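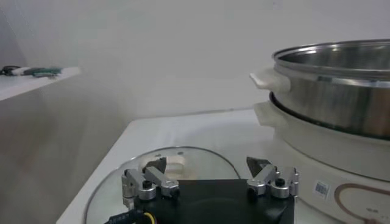

9th February. Shot-tracking for the basketball squad, second week on the Plonemitz practice court. Objective today was to settle which of the two ball-tracking packages to keep for roster evaluation, Resta or Tadari. Both were fed the same side-view footage from the training sessions. For hand position at release I have been using one simple measure, the gap between the thumb tip and the middle fingertip, taken before the ball leaves. The two opposed fingertips on the gripper, spread wide with open space between them, are the same geometry with fewer joints to argue over, and I have drawn the measure that way in the margin so the coaches read it the same way I do.

Data set: 1,738 attempts, free throws and catch-and-shoot threes only. Layups and putbacks excluded. Attempts with a defender inside arm's length are tagged but left in.

Resta: release frame found on nearly all free throws. Loses the ball against the bleachers when the shooter is in the left corner. Arc height repeatable between passes on the same clip.

Tadari: better in the corners, worse at the line. It places the release 2 or 3 frames late when the follow-through is short. That inflates the release angle, and a guard with a flat shot then looks better than he is. Offset is consistent per shooter, so it can be corrected, but the correction has to be redone whenever someone changes his form.

Decision: Resta for free throws, Tadari for corner threes, separate columns, no merged score. The Roman spreadsheet template only takes one angle column. Added a second and locked the old one.

Problems. Camera 4 on the baseline drifted out of level during the scrimmage – those clips are marked and not used for arc height. Two shooters swapped practice jerseys between drills. Their attempts were reassigned by hand from the drill sheet, check again before anything goes to the selection staff.

To do: re-level the baseline camera, rerun the left corner with the bleacher lights off, ask for the July camp footage in the original frame rate. The copy on the shared drive has been converted and the release frames are blended.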